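The Good Tablecloth

Marjan did not believe in the dinner, and she told her brother-in-law so at four in the afternoon, when there was still time to call it off.

"She's selling the house," she said. "People don't feed you before they sell a house unless they want something signed."

Hafiz was looking for his other shoe. "Maybe she's cooking because she likes us."

"In August? With that oven?"

They drove over anyway. Qistina had the door open before they were out of the car, and she kissed them both, which Marjan also noted. The hallway smelled of onions. Six boxes stood along the wall with the tape already on them.

"Sit, sit," said Qistina. "I've put out a little something."

The little something was on the table in the back room, on the white cloth. Marjan knew that cloth. It had been their mother's good one, or so Qistina had claimed for years, and Marjan had always had her doubts. Their mother had ironed. She would not have put a cloth down in that state, all creases, with an orangey stain near the middle and a ring where a cup or a glass had been.

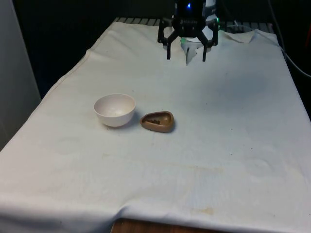

The white bowl and the brown dish, on what Qistina called the good cloth.

"What's in the dish?" Marjan asked.

"Try it."

"I'm asking what it is."

"It's from Chong's," said Qistina, as if that settled it. There were only a few small dark pieces, gathered at one side. Hafiz had already eaten one. He chewed for a long while and gave no opinion.

The bowl was for Marjan. She knew that, too. It was the small deep one she had been accused of stealing in the winter she moved out, and here it was in Qistina's house, clean around the rim.

"You found it," she said.

"It was behind the flour."

"For eleven years?"

"I don't bake," said Qistina — and that, at least, was true.

Marjan picked it up and turned it over, looking for the chip. She couldn't find one. She held it in her lap while her sister went to the kitchen drawer and came back with an envelope and a pen.

"Before we eat," said Qistina.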